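Entertainment Reporting, Week 5: The Celebrity Item and How to Read It
Pindmont College, Media Writing 105
Handout for Fri 27 October
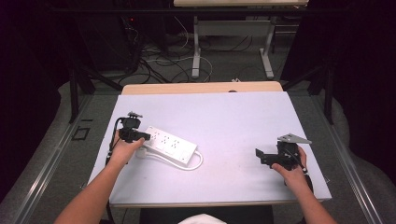

Fig. 1. Large white board on a wooden tabletop, with a hand-held gripper on the left.

Welcome back, everyone! Last week we finished trade coverage (box office, casting announcements, the slow business of who is attached to what) and this week we get to the part most of you signed up for: the short celebrity item. I love these things. They look like nothing, a few lines and a headline with a pun in it, and they are packed tighter than almost any other kind of news writing you'll do this term.

What counts as an item

For this course an item is a self-contained piece of celebrity news of up to 135 words. Longer than that and we call it a story, and different rules kick in (see the Week 2 handout for the difference between a story and a profile). An item normally has a peg, a quote, a scrap of background, and an exit. They can come in nearly any order, though the peg tends to be in the first sentence.

The peg

The peg is the reason the item is running today. A premiere, a birthday, a breakup, a new haircut - anything with a time attached to it. Weak pegs are everywhere, and spotting them is half the fun. "Recently" is a weak peg. "Has been seen" is a very weak peg. When you read one of those, ask what the writer had in hand that morning. Often it was a good quote from an event and no event worth mentioning, so the writer went looking for something nearby to hang it on.

Our running case is the Lungate premiere, from the packet. Remember that the lead actor said one mildly grumpy thing about the shooting schedule on the carpet, and by the next morning there were items pegged to the film, to the actor's new house, to the director's last film and to a dinner that happened in April. Same quote every time! Read them side by side before section and mark the peg in each one.

The quote

Carpet quotes are short, loud and given while walking. They're also very often jokes, and a joke on the page loses its face and its voice. The writer has to put some of that back with a single word: joked, deadpanned, laughed, shrugged. Look hard at that word, since it's where most of the opinion in an item is hiding. "Admitted" makes a crime out of anything. "Insisted" tells the reader not to believe it. "Said" is still the best verb in the business and you will not lose points for using it.

A note on trimming. You may cut the front or the back of a quote if what remains means the same thing. You may not stitch two answers together, even if they were given a minute apart to the same reporter. We'll do the Minby interview in class as practice: the full transcript runs two pages and the published quote is nine words, and I want us to argue over whether the trim is fair. I go back and forth on it myself.

Background

One sentence, usually tucked behind a name. Spouse, last project, award, feud. Choose the piece of background the quote needs in order to make sense and leave the rest alone. Stacking up descriptions ahead of a name ("actor, singer, new dad and former skating champion") is a habit worth breaking early.

Denials and representatives

"A representative did not respond" is a sentence with a clock in it. How long did they have? An item posted 5 minutes after the email went out can say this truthfully and still be misleading. For your own work, write down when you asked and when you filed, and put both times at the bottom of the page. The Wouters case is the one to know: the magazine ran a split between two co-stars who weren't a couple, and the correction got more readers than the item did. The reporter's notes show one phone call, to a number that was out of service.

Terms for the quiz
blind item - gossip with the name left out
junket - a day of back-to-back interviews set up by a studio
pickup - an outlet rewriting another outlet's item, with credit
plant - an item supplied by the subject's own side
walk-back - a later statement that softens an earlier one

For next time

Read packet pages 88 to 97. Write 2 items from the Lungate carpet transcript, using the same quote in both but a different peg. Keep each one inside the word limit, headline not included. Puns in headlines are allowed (encouraged, even!) as long as the headline still says what happened. Bring printed copies, double spaced, because we'll be trading and marking them up in pen.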